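Speaker notes: Shared Meals and Social Connection in Later Life
Cistville Regional Seniors' Forum, November
Presenter: Seon-mi Song, Community Programs, Manura Council

Opening (4 minutes)

Acknowledge the host organization and thank Evelien Maes for chairing the session. Remind delegates that questions will be taken at the end.

State the purpose of the talk: to report on the first two years of the neighbourhood tea program and to set out what Manura Council would ask of other municipalities considering a similar service.

The program operates from the Lozano Street hall and the Flikden library branch. Attendance over the period was 3,449 visits. Note for the audience that this figure records visits, and that many residents came more than once. A black teapot on a white table will be a familiar sight to most delegates.
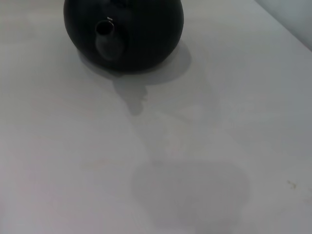
Who attends

The typical participant is about 80 and lives alone. Many had stopped attending organized activities after giving up a driver's licence. Pause here. Transport was raised at every consultation and remains the largest single cost in the program budget.

Mention that the afternoon sitting is better attended than the morning one, particularly in winter. Staff attribute this to the bus timetable.

What we changed

The original model included a guest speaker at each sitting. Participants told us they preferred unstructured conversation, and the speakers were moved to a separate monthly event. Seating was rearranged into smaller groups at the same time.

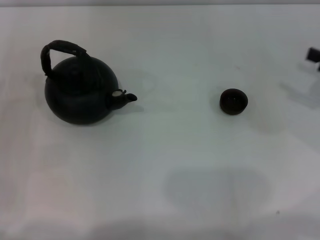 Hearing loss was the other consideration. Both venues have hard floors, and background noise made larger tables difficult for many residents. Felt pads on chair legs and a quieter corner at Flikden were inexpensive measures.

Requests to delegates

Budget for transport before catering. Consult residents who do not currently attend. Copies of the intake form are available from the registration desk until 4 p.m.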